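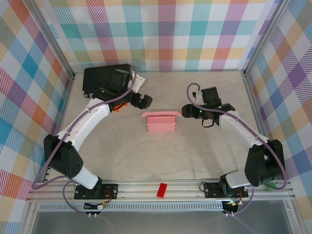 Pink box from the Dustard set, lid folded open

Dustard Case and Box Set
Black hard case with metal fittings, and one small pink box
Item number 2288
In stock, sent from our shop in Brikthorpe

The Dustard set is made for people who have small things and want them to stay together. You receive one hard case in black and one small rectangular box in pink. The case is for the things you carry with you. The box is for the things which stay on the shelf, or which you want to give to somebody.

We at Usley have sold the case alone for several years. In March we began to offer it together with the box, after many customers had asked for something simple to put a present in. The case has stayed the same. If you already have the older one, the new one will look the same beside it.

The case

The case is black and has a hard shell. Along the long side there are fine ridges, so the surface is not completely smooth under the fingers. It helps a little with the grip when you lift the case with both hands, and it also makes small scratches less easy to see.

The handle is a curved metal bar in a U shape, held by two rounded mounts. It is not fixed in one position. When the case lies flat, the handle hangs down at the front, so please leave a little place before it on the table or the shelf. On each side of the handle there is one latch. The latches work separately, and you have to open both before you lift the lid. Please do not pull the lid up when one side is still closed. We have received cases back for repair for exactly this reason, and the hinge is more work for us than the latch.

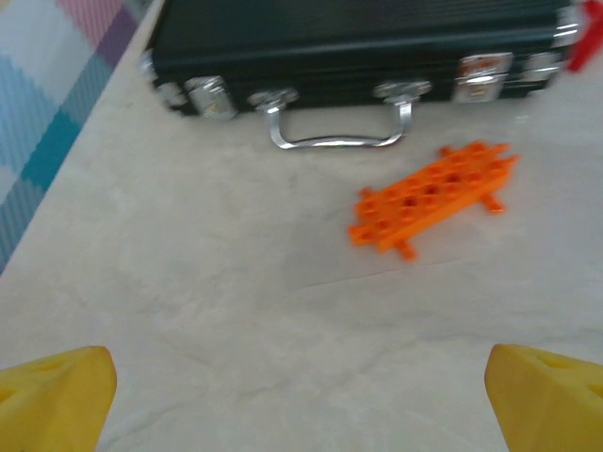 The corners have metal protectors in the same bright finish as the handle and latches. A corner is where a case usually takes the first knock, and on our older model without protectors we could see it after one year of use. Fingerprints do show on the bright parts. A dry soft cloth takes them away, and for the black shell a slightly damp cloth is enough. Do not use polish for silver or for cars, it leaves a white line at the edge of the fittings.

Inside there are no fixed compartments. Some customers put in foam which they cut themselves, others only a folded towel. We sell foam sheets under the name Lysenko, which you can cut with ordinary kitchen scissors. One sheet is enough for the bottom of one case, and a second one under the lid keeps light things from moving. The foam is not part of the set.

The box

The box comes in pink only. It has a lid flap which you fold back to open, and it stays open by itself while you fill it. When it is closed, it is flat on top, and you can put a second box on it. We would not put more than three on each other if they are full.

It is good for building blocks, toy cars, sewing things, cards and letters. It is not good for anything wet or for a damp cellar. If one edge becomes soft with time, you can put a strip of paper tape on the inner side and it will be hidden when the lid is down.

The box can also be ordered alone, in packs of 15. Schools and nurseries can order a carton of 100 at a lower price. For this please write to us first, as we do not always have so many ready.
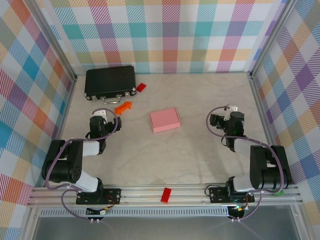

Hard case and pink box, both closed, with an orange toy vehicle and red blocks

What is in the parcel

1 black hard case with metal handle, two latches and corner protectors
1 pink box with folding lid
1 card with care instructions

Blocks, toys and other things shown are not included.

Delivery and returns

We send the set in a plain brown outer carton. The case is wrapped in paper and the box is packed separately, so that the metal corners cannot press into it. Please keep the wrapping until you have looked at everything.

If you are not satisfied, you may return the set within the period written on your invoice. The case must be clean and empty. Last year we found a set of keys inside a returned case and it took us a long time to find the right owner.

Handles and latches are available as spare parts under item number 2444. You need a small screwdriver to change them. If you are not sure which latch you need, send us a photograph of the front side of your case and we will answer by email.

Page last changed: June 24, 2026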